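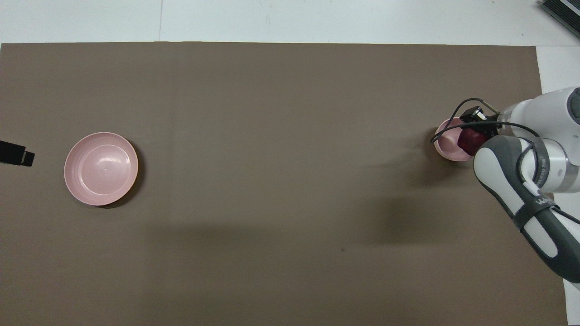
Pink bowl, empty.

Films for a long ferry crossing – suggestions wanted

saltmarshpete
Posted Friday, May 17, 2019

We're booked on the overnight boat out of Fornport in June. Last time the wifi went before the harbour wall did, so I'm filling a tablet in advance. What do people watch when there's no signal, no sleep and a man in the next recliner eating crisps? Subtitles are fine. Nothing with a shipwreck. My other half has put her foot down over that, and I include comedies with a shipwreck.

dimmer_switch
Old whodunnits. You can nod off for 40 minutes, wake up and they're still in the library accusing the vicar. I did four on the Wanavora crossing and couldn't tell you who killed anybody.

quietcarriage
Disagree with the above. If you can sleep through it, it's a radio. You want something with a bit of pull. Heist films are good, because you have to keep awake to find out which one of them has the van.

Also check your downloads before you leave. Natix gives you 48 hours from pressing play on a rental, so don't start one in the terminal to "see if it works".

dimmer_switch
Being asleep on a ferry is the whole aim of being on a ferry.

quietcarriage
Then he doesn't need any films, does he.

hobnob_regular
I'd go long. One enormous three-hour epic with horses in it. You won't get through four films, whatever you tell yourself while packing. I took 9 last year and watched one and a half, and the half was one I'd seen.

Mind the sound, though. Epics are all whispering and then cannons. The ship's engine eats the whispering and everybody else gets the cannons through your headphones.

saltmarshpete
Ha, fair. I had 8 on the list already and thought that was me being restrained. Nobody has mentioned musicals?

Tinplate
Don't. You will hum. You won't know you're humming.

Monster films are the right answer. The plot survives any amount of interruption (there is a monster, it is near) and the older ones are 80 minutes or so, which is how long I can sit in one of those recliners before my hip files a complaint. The rubber suit ones for preference.

quietcarriage
Most of those monsters come out of the sea and go for the first boat they find. He said no shipwrecks.

Tinplate
He said no shipwrecks. A boat being picked up and thrown is a different thing.

saltmarshpete
I've asked. It isn't.

Iglesias
Desert films. Worked for me both ways in a force 8. Sand everywhere, everyone thirsty, not a wave in sight. You get quite fond of the horizon staying put.

hobnob_regular
That's the first sensible thing on here, and it gets my horses in as well.

dimmer_switch
Camels.

saltmarshpete
Right, two desert ones, a heist and a vicar. Tinplate, I'm having one monster as long as it comes from space or up out of a volcano. Any titles that fit?

Tinplate
Got a spreadsheet with 200 of them on it. I'll sort it by where they come from and message you tonight.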